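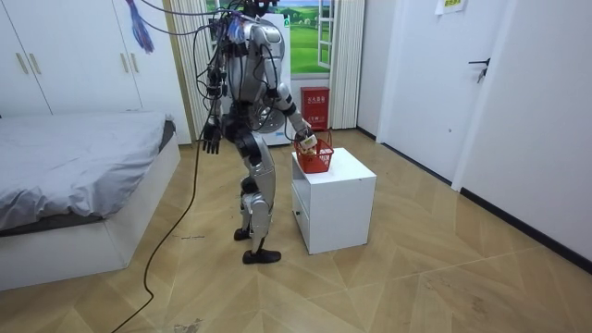
Why does a humanoid robot stop in the middle of a grasp when nothing is blocking its hand?

In most of the cases we logged, the controller received a finger current reading that was out of date, took it for a collision, and held the arm where it was.

The household task set used in the Vunau runs asks the robot to handle a shopping basket and the fruit in it, with the basket on top of a low cabinet. The policy may use either hand. We ran 1,000 attempts. Of these, 836 ended normally and 97 ended in what we call a false hold: the arm freezes, the fingers keep their last commanded position, and the operator has to release the joints by hand. The rest were dropped items, missed grasps and operator stops.

A false hold is a safety matter as well as a lost trial. The robot remains standing with its arm stretched out, and the balance controller keeps correcting for a load that may not be there. In two of the trials the torso began to sway before the operator reached the stop button.

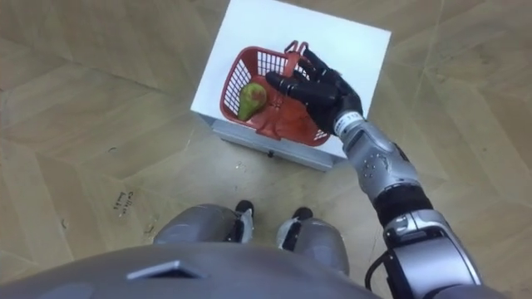

5.3 Fault Analysis: False Holds

Figure 4. Right hand open over the basket, to the right of the pear.

The approach in Figure 4 is the part of the task where false holds were most common. The fingers have to go down between the fruit and the basket wall, so the Gindeo hand driver lowers its contact threshold to avoid bruising the fruit. With the lower threshold, a single late packet is enough to trigger the hold.

We first suspected the cables, and replaced the wrist connector in October. The rate did not change. Replaying the bus logs showed that the late packets lined up with camera exposure updates, which shared a processor core with the hand driver. Moving the driver to its own core removed the delay on the bench — we have not yet repeated the full set of attempts with this fix.

The Cedum safety layer did not report any of these events. It checks that a reading is within range but not how old it is. We now attach a time stamp to every current reading and discard stale ones before the contact test.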